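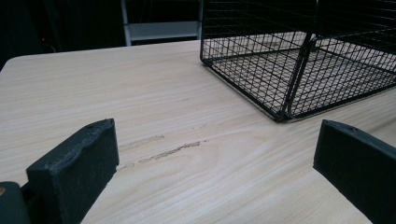
Simão Mendes
Workshop columnist, the Clarlow Newsletter

My sister-in-law rang last week to ask whether she could have a robot for the kitchen yet. She knows I spend half my life at automation open days, and she has got it into her head that I'm holding out on her. So, Marta, this one's for you (and for the four of you who wrote in since June asking much the same thing).

The short answer is no, you can't, but I've seen enough this autumn to be a lot more cheerful about it than I was.

I'll start with baskets, as I've become a bit of a bore on baskets. Wire mesh ones, the black sort you'd keep onions or post in. If you asked me to move one across a table I'd do it while talking to you and never remember having done it. For a machine with two blocky fingers it's a proper puzzle. The sides are mostly holes. You look at the basket and your eye fills in a box, but a good many sensors look straight through it and see the table on the other side, or a mess of little squares, or a bit of both. Then there's the question of where to take hold. The rim is the sensible answer, only the rim is a thin thing, and if you come down a touch too low you've got one finger in the mesh and the whole basket comes along at an angle.

The people at Weerakoon, who make pickers for small warehouses, let me stand at the back of their test room for a whole afternoon. They were on their 600th go at the same pick-up. Six hundred! I asked the lad running it if he was sick of the sight of it and he said he'd dreamt about it twice. On the day I was there the arm got the basket up and over to the shelf nearly every time when it was empty. Put a couple of tins in and things got livelier. The weight slides to one side, the basket tips, and the arm carries on to the shelf as if everything was fine. I did like that about it. I've worked with people the same.

Next, tables. I'd never given a thought to tables until I started following this stuff. A pale wood-grain top looks lovely and plain to you and me, but it has all those wavy lines running through it, and the light from the ceiling lands on it in soft patches that shift about as you move. Add a scratch or two and you've got marks that a nervous bit of software might take for a pencil, or a stray bit of string. I watched one of the machines over at Semilwood try to tidy away a scratch. It went down, closed its fingers very gently on nothing, came up, and had another go. It did this for so long that somebody made tea.

Wiping is coming on nicely, though! Semilwood have a wiping routine that I'd happily have in my own house, provided somebody else cleared the table first. That is the catch with nearly everything I saw. Each job works if the job before it has been done by a person. The wiper wants a clear table. The clearer wants things standing upright and not touching. The shelf-stacker wants its baskets handed over facing the right way. String them together and you've invented a very expensive way of needing a helper.

On the shop floor it's a different tale, and I think people at home forget how different. At Skidholm they have one bench doing one thing all day long: parts come in, parts get dropped in a basket, full basket goes down the line. They told me it shifted 1505 parts on its best day, with 20 stoppages. I thought 20 sounded like a lot until the supervisor pointed out that most were cleared with a nudge, and that the old set-up needed someone standing over it from start to finish. She was pleased. The fellow who used to stand over it was more pleased still, as he now does the deliveries and gets to sit down.

Your kitchen, Marta, is no such bench. Yours has a chair where the chair wasn't yesterday, and a dark corner by the cupboard, and a basket that lives on the table except when it's on the floor with the cat in it. Every machine I've met would need to be told about the cat.

What would I buy, if you made me? Nothing this year. I'd wait for something that can pick up a half-full basket and notice when it's going wrong, because noticing is the bit that's missing. The arms are strong enough and they're quick enough. I saw one hand over a wet sponge without dripping on anybody. But ask one to stop and think "hang on, this feels lopsided" and you're mostly out of luck for now. Weerakoon say they're working on it, with the fingers feeling the load as it lifts, and I've been promised another afternoon at the back of the room.

If you'd like to come along, there's space for a few readers. Drop me a line care of the newsletter and mention baskets so I know which pile to put you in. Flat shoes, please, and bring a jumper.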